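The fruit question, and other matters of the shared fridge

She has run the tea room at the Cakbridge studios for three years, a job she describes as "mostly throwing out other people's yoghurt." The building has 124 people on its books and one kitchen on the ground floor, which she took over after the last person in the role moved to Kellton and, she notes, never once looked back.

I asked what people argue about. I had expected milk.

"Fruit," she said. "Does it go in the fridge or does it stay out? I put that in the newsletter once, as a bit of filler, and got 70 replies. One of them had footnotes."

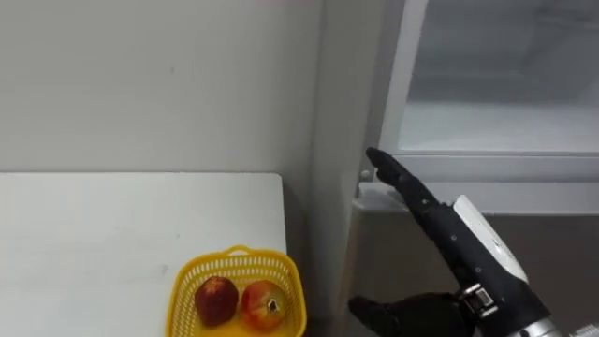 Her own position has softened. Apples go in the fridge if you want them crisp next week, and stay out if you plan to eat them by tomorrow. Pomegranates will sit happily on a table for a while, but she chills hers anyway. "My mother kept them in a bowl until they looked like old cricket balls. She said they were still good inside. They mostly were, which was annoying."

The rules she does enforce are few. Nothing goes in still wearing its shopping bag. Whole fruit gets a shelf of its own, away from anything with onion in it. Cut fruit needs a lid, and a saucer balanced on top is not a lid, whatever the ceramics people tell you.
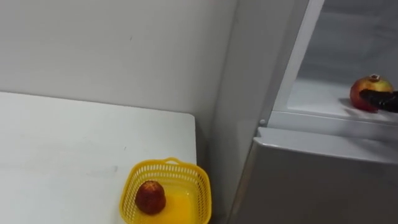
She is less flexible about wiping down. Shelves get warm water and a bit of bicarb at the start of each month, and the door seal gets an old toothbrush. I asked whether anyone helps. "They lift their feet," she said. 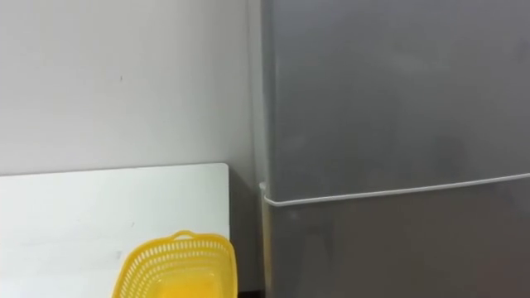
Getting things from the table to the shelf is where she has spent most of her thinking, and she is aware of how that sounds. Armfuls were the old method, and armfuls roll. Now she swears by a plastic basket with slots in the sides and a bit of a handle, parked at the fridge end of the table. "You want holes, so the air gets through, and you want a colour you can't lose. Yellow is perfect. It's hideous and I always know where it is."

Her September newsletter will cover freezer labels. She is expecting letters.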